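Home | Sewing | Mending | Washing & Care | Letters | About

How to wash and re-plump a tired cushion

I have been putting off writing this one for ages, mostly because I thought everybody already knew how to do it. Then my niece rang me in a panic with a washing machine full of wet stuffing, and I thought, right, kettle on, let's get it all down (sorry it's a bit long, I do go on!).

Before you do anything else, find the care label. It's usually tucked into a seam, and if it says no washing then please believe it. If the cover comes off, lovely, wash that by itself. What follows is for the sewn-up sort with polyester filling inside.
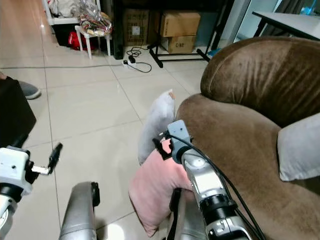
The pink cushion, held by its top edge.

Step 1. Check the seams

Go all the way round with your fingertips, pulling gently as you go. Any little gap will become a big gap in the wash, so stitch it up first with doubled thread. Velvety fabrics hide their holes very well, so take your time and do it by a window if you can.

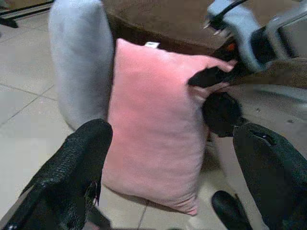 Nekley, June

We've had a good drying breeze here all month, so I have done every cushion in the house and one or two belonging to next door. The method has been the same for all of them.

Step 2. Wash it gently

Wash two cushions together if your machine has the room, as it keeps the drum balanced. Keep pale colours away from strong ones. Use a cool, gentle cycle and half your normal liquid, and leave out the softener, which flattens a fluffy pile something dreadful. I always run an extra rinse.
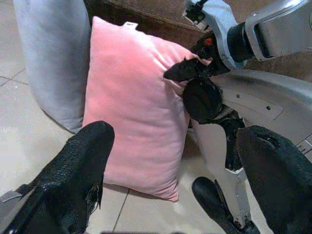
Step 3. Dry it right through

Press the water out between two towels (no wringing, you'll get lumps!) and then lay the cushion flat on an airer. Turn it every 3 hours or so during the day. Mine took over 6 hours before the outside even felt dry, and the middle was a good deal slower, so do be patient with it. A damp middle will smell by the end of the week and then you're back where you began.

While it dries, pull the stuffing apart through the fabric with your thumbs, working from the corners inwards. It's a nice job for in front of the telly. Corners go flat first and they need the most teasing,
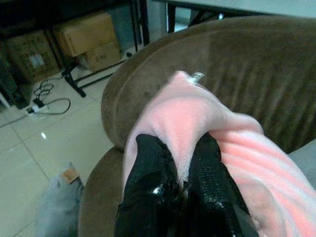

so go back to them once more when the cushion is quite dry, and give it a good thump on each side. A soft clothes brush will lift the pile again if it has gone a bit matted. Brush one way, then the other, then leave it alone for the night before anybody sits on it.

Comments (3)

Krishnamoorthy Pai: Very useful, thank you. Would this work for feather ones as well? I have two old ones from my mother.

Hunano63: I put a couple of clean tennis balls in the tumble dryer with mine on low. Noisy but it does break up the lumps.

Ignacio: Wish I had read the bit about softener last week!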